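Ploker noodle packs, the green ones: my take after a month of lunches

I should say up front that I am not a noodle expert. I work from home three days a week, I get hungry at 11:30, and for most of this year my lunch was whatever I could eat standing up. So when Renata Farías from my old office told me she'd been buying packaged noodles by the box from the Stendton market, I asked her to grab me a box too, and now I have opinions!

First, the noodles themselves. They're good. The chew is much better than I expected from something that lives in my cupboard, and if you pull them a minute before the directions say to, they hold up nicely in the sauce. The sauce packet is salty (I use two thirds of it and save the rest for eggs the next morning) and there's a little tingle at the end that I've come to look forward to. My husband says it isn't hot enough. He also puts hot sauce on cottage cheese, so take that however you like.

Now the thing I was less happy about, and the reason this gets four stars from me. Tearing one of these open is a workout. I've tried the corner, I've tried the side, and I've tried pulling the back seam apart like a bag of chips, which sent dry noodle bits all over the stove. I keep scissors in the drawer with the chopsticks now and that takes care of it.

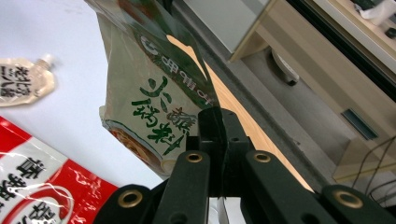 Storage is pretty easy. I stand mine up in an old shoebox on the shelf over the microwave, and they stay put as long as the box is fairly full. Once you're down to the last few they flop over and slide under the rice, so I had a nice surprise last week when I thought I was out and found two more back there.

About the price: I paid Renata back $62 for the whole box, delivery included, and I thought that was a lot until I added up what I'd been spending on sandwiches. The shop in Parkineck sells them singly, but you pay more that way and they're often sold out by the weekend. If you have someone to split a box with, do that. I gave a few to Gervasio Salinas next door and he's already asking when I'm ordering again (July, probably, Gervasio, hang in there).

A couple of things I add, if you want ideas. Cucumber cut into matchsticks, always. A spoonful of peanut butter stirred in while the noodles are still steaming, which sounds odd and tastes great. Leftover roast chicken if we have any. I tried canned tuna once and wouldn't do it again.

Would I buy them again? Yes, and I'd like a bigger sauce packet for the eggs and a tear notch I can get my fingers into. Four stars, and if anyone has tried the other flavors, please tell me which one to get next, my cupboard has room for exactly one more box.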